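Module 4 handout: Choosing a hand-held gripper kit for recording household tasks

Notes by Giuliana Arboleda. Practical sessions run by Cameron Halliday. Bring this handout to both sessions in November, along with your reading notes from Module 3.

1. What the module covers

Last time we looked at teaching by remote control, where a person drives a robot arm and the arm's movements are stored. This module deals with hand-held kits. The operator carries the gripper and does the task directly. No arm is needed on site, so recording can be done in a kitchen, a shop or a workshop.

You will be asked to assess a kit as a buyer would. The question in the assignment is whether a small firm, Edommont, should buy or rent. Edommont wants recordings of table clearing and simple kitchen work, and its target is 3,000 usable recordings. A recording counts as usable if the task is finished, the jaws stay in view during contact and the position track has no breaks.

2. Terms used in these notes

Jaw opening: the distance between the two finger pads at a given moment.
Trigger travel: how far the operator's fingers must move to take the jaws from fully open to closed.
Track: the recorded path of the gripper through space.
Episode: one attempt at one task, from the start signal to the stop signal.
Pair: two grippers used together, one in each hand, with their clocks matched.

Clock matching matters more than students expect. If one hand's record runs late, a learned policy may close the second hand before the first has moved the object into place. Ask any supplier how the clocks are matched and how often the match is checked.

3. Points to check on the gripper

Finger pads. Look at the surface and the stiffness. A ribbed pad can help with thin or smooth items, but ribs fill with flour and grease. Find out whether pads can be changed without tools and what a spare set costs.

Linkage. Open and close the jaws slowly with no load and feel for play at the pivots. Play in the linkage shows up later as noise in the jaw opening.

Trigger. Hold the tool for a full ten-minute run before giving an opinion. A trigger that feels light at first may tire the fingers. Test with the smallest and largest hands in your group.

View. The lens on most kits is very wide, so straight edges bend and the corners go dark. Check that both fingers can be seen with the jaws open, and that the far end of a long object can still be found.

The kitchen task uses a pair of grippers and two long wooden chopsticks laid side by side on a checked tablecloth. Thin objects close together are a fair test of pad shape and of the operator's aim. The lettering on the upright gripper reads "Data Acquisition System", with "GenRobot.AI" on the arm label.

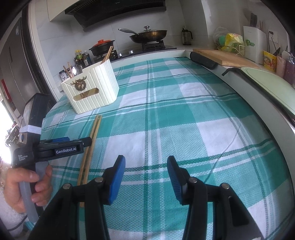 4. Buying or renting

For the assignment, compare these two offers. Both are for a pair of grippers with charger, carry case and recording software.

Cilley sells the pair outright. Training is one morning on site. Repairs are charged per visit after the first year. Files are stored by the customer, who also does the checking.

Gazi rents by the month, with a minimum term of 3 months. Worn pads are replaced within the rental. Files are uploaded to Gazi's server and a checked set is returned, with rejected episodes listed and a short reason beside each.

Neither price list includes the time of the operators. In last year's answers this was the most common omission, and it was usually the largest cost. Include set-up, resetting the table between episodes and breaks.

A third firm, Barex, offers checking only. It may be combined with the Cilley purchase. Treat this as an option and say where it would change your answer.

5. Practical work

Work in groups of 2. One person operates and the other resets the table and keeps the log. Change over at half time.

Record the chopstick task first, then a task of your own choice using both hands. For each episode, log the start time, the operator, the result and any fault you noticed. Keep failed episodes. You will need them to work out the usable rate.

Before each run, wipe the lens, close both jaws fully once and confirm that both grippers report a track. Cameron will sign the log before you leave.

6. To hand in

A report of no more than four pages, with the log attached. State the usable rate for each task, the faults found on the kit, and your recommendation to Edommont with costs. Marks are given for the working as well as the choice.

Reading for next time: chapter 6 of the course reader, sections on filtering and on matching two tracks.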